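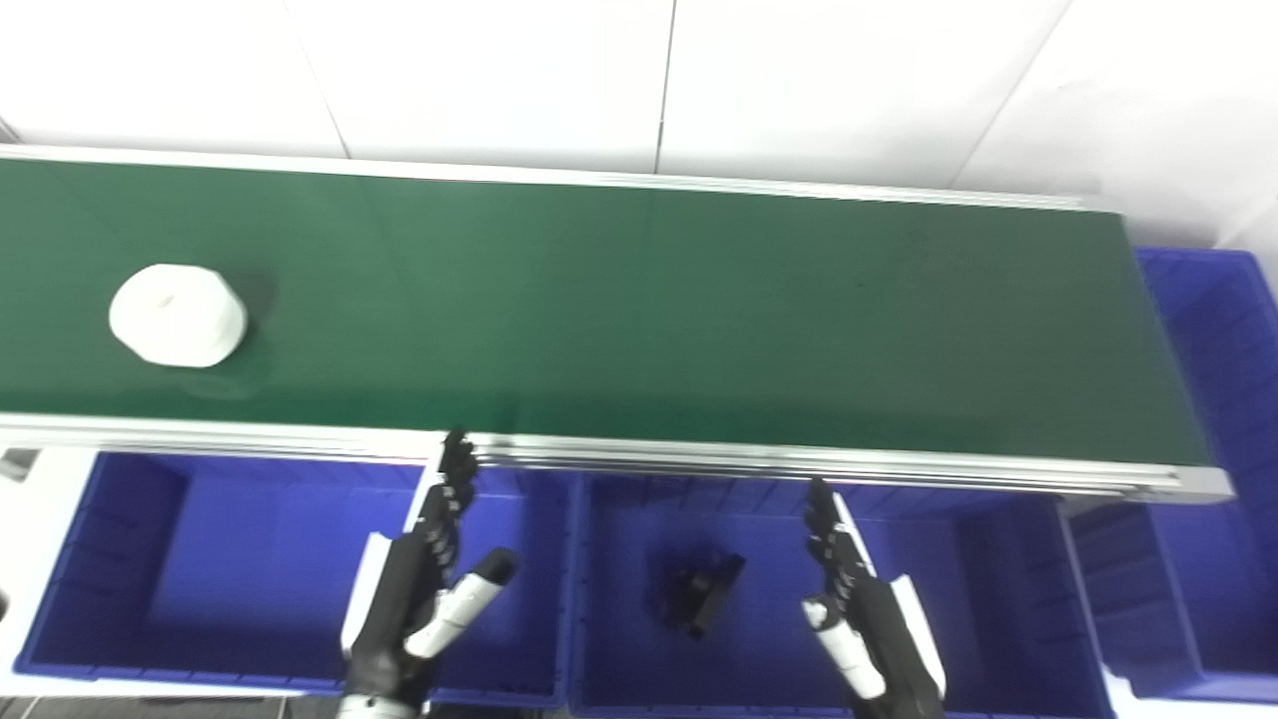 Maintenance and Setup of the Kaluline Sorting Cell
Student Project Report
Gwendolyn Blackwood
Sadbridge Technical College, Automation Lab
09/08/2018

Print this page | E-mail this page

1. Scope

The report covers the belt, the bin row and the two-handed robot of the Kaluline cell. The robot takes plastic parts off the conveyor and places them in the blue bins in front of it. The control program was written by an earlier group and was left unchanged. The work consisted of realigning the belt, fixing the bin positions, servicing the right hand and writing a start-up procedure that the next group can follow.

2. Condition at Start

The cell had been idle over the summer. Three faults were on the lab sheet:

- Belt drifts toward the far rail at working speed.
- Right thumb stops short of the closed position.
- Place position over the center bin is off after the bins are taken out for cleaning.

The drift was confirmed first. With the belt empty, the edge reached the far rail after 37 turns and began to rub. Dust from the belt had collected under the end cap.

3. Belt

Power was locked out and the end cap removed. The tail roller is held by a tension screw on each side. The screw on the far side was 2 turns looser than the one on the near side. Both were backed off, the roller was cleaned with alcohol, and the screws were brought up evenly until the belt no longer slipped under a hand load.

Tracking was corrected in quarter turns on the far screw only. The belt was run for several minutes after each change, as it takes time to settle. The final run lasted 600 seconds with no contact at either rail. The near rail is the reference for the robot frame and must not be moved. Its mounting bolts were checked for tightness and marked with paint.

4. Bins

The bins stood on the white surface with nothing to locate them. Small stops were printed and attached at the front corners of each bin. A dark test block was used to check the place position. The center bin was removed and put back between drops, and the block was placed from the same taught point each time. It did not touch the bin wall in any drop after the stops were fitted.

The taller bin by the end of the belt is for parts that are not picked. It has no stops and does not need them.

5. Right Hand

The thumb fault was traced to the tendon cable, which had stretched. The wrist cover was opened, the cable was re-tensioned with the Feltik gauge to a reading of 43, and the hand was homed again from the service menu. The left hand was measured for comparison and left alone.

After homing, both hands are sent to the ready pose, fingers up and below the belt. If a fingertip meets the near rail during this move, stop and repeat the homing. Do not correct it by editing the pose.

6. Start-up Procedure

1. Check that the belt is clear and the end cap is on.
2. Seat all bins against their stops.
3. Release the lockout and home both hands.
4. Run the belt empty and watch the far edge.
5. Place one white hex part flat on the left end of the belt and run a single cycle.

7. Open Items

The tension screws have no lock nuts. Ostrowski lists a set that fits the roller bracket, but it had not arrived when the report was handed in. Until it is fitted, tracking should be checked weekly through September. The cable reading should be logged at the same time.

Related reports
Lockout Practice in the Automation Lab
Printed Stops and Fixtures: Material Notes
Kaluline Cell: Control Program Overview

Contact the lab office | Copyright 2018 Sadbridge Technical College | Back to top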